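Search this notebook Go

August 2026
Posted by Elvira Huaranga

Grinder task, policy side. Writing this down before I lose the thread, because I changed three things in one day and I know how that goes.

Where we left off: the cup-under-spout skill was trained on 683 demos from the first collection round, and it was okay right up to the last few centimeters. The approach was fine, the grasp was fine, and then the hand would hover next to the spout and dither. Left, right, left, tiny little moves, like someone trying to parallel park with people watching. I blamed the controller for two weeks (sorry, controller).

So first thing, I pulled the logs into Skemton and overlaid commanded wrist position against measured. Tracking is good! Error is small and boring the whole way in. The dithering is in the commands themselves, so it's the policy asking for it. The action chunks disagree with each other where they overlap, and our blending was averaging two different opinions about where the chute is. Average of two wrong spots is a third wrong spot.

Second thing, perception. The head view has to find the end of a small silver chute sitting in front of a chrome column, and everything on this table that could be shiny is shiny. The depth on the column is junk, as expected. I'd been feeding it in anyway with a confidence mask, and the mask was too generous around the collar and the base. I tightened it, which left basically holes where the grinder's metal parts are, and then let the Vustura fitter place the whole grinder from the tray outline alone. The tray has nice square sides and a dark rim and it doesn't move relative to the spout. Much steadier. I should have done that in February when we first talked about it.

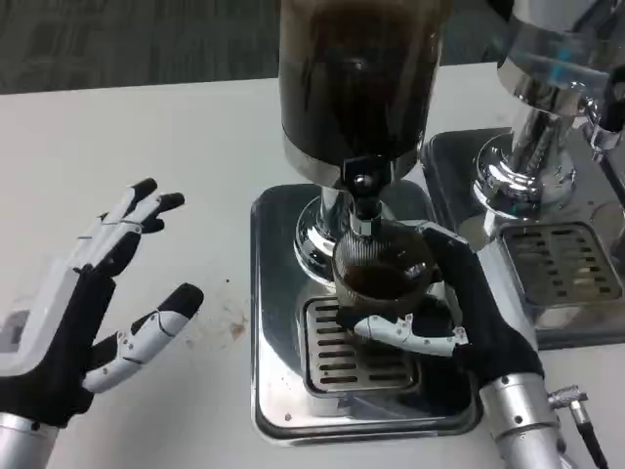
Right hand on the glass, spout right over it. Left hand open, no job in this part.

Third thing, the glass. It's clear and ribbed and the segmentation hates it, especially against a white table. Once there's something brown inside, the mask gets a lot better, so of course all my offline scores looked great – I'd been scoring on full cups. Split the eval set into empty and full and the empty half is sad. I now carry the cup pose forward from the hand joints after the grasp closes, and only let vision correct it slowly. The finger that goes under the cup is doing more for us than I gave it credit for. I added a term so the planner prefers grasps with that finger underneath, and the slip detector in Villanueva has been much quieter since.

One more on the neighbor machine. There's a second one at the right with its own tray, same kind of slotted grate, and the fitter would sometimes lock onto that one and be very confident about it. Fix for now is a dumb prior: start the search from the last good pose and refuse jumps bigger than half a tray. It's ugly. I'd like a proper two-instance tracker but that's a bigger job than I want this month.

Numbers so I have them: retrained on 2,686 demos (old set plus the new round), blending switched to newest-chunk-wins with a short ramp. Ran 68 trials on the table. I haven't finished labeling them, so no success rate here yet, and please don't quote me one from the hallway. Inference is fine on the lab box.

Still open:
- the left arm. It's in the action space the whole time and the policy makes it fidget. Either freeze it for this phase or give it a rest pose target. Leaning toward freeze.
- stray grounds on the table. The change detector flags them as new objects, also the stain. Need a minimum height or something.
- the ramp length is a magic number I picked by feel. Sweep it.
- Tastix export drops the finger torques if the episode is longer than the buffer. Filed as 948.

Wiping the table before the next batch so the change detector gets a clean start, then the ramp sweep.

3 comments

mpk
For the chunk blending, did you try weighting by age? We did an exponential thing on the drawer task and it was ok, but you need to keep the decay pretty steep or you get the mush back.

Elvira Huaranga
Tried it quickly, yes. Steep enough to kill the dither and it was nearly newest-wins anyway, so I went with the simple one. Happy to put it in the sweep though!

jorunn
948 is mine, I think it's the ring buffer size in the config. Double it and see, I'll do a real fix after.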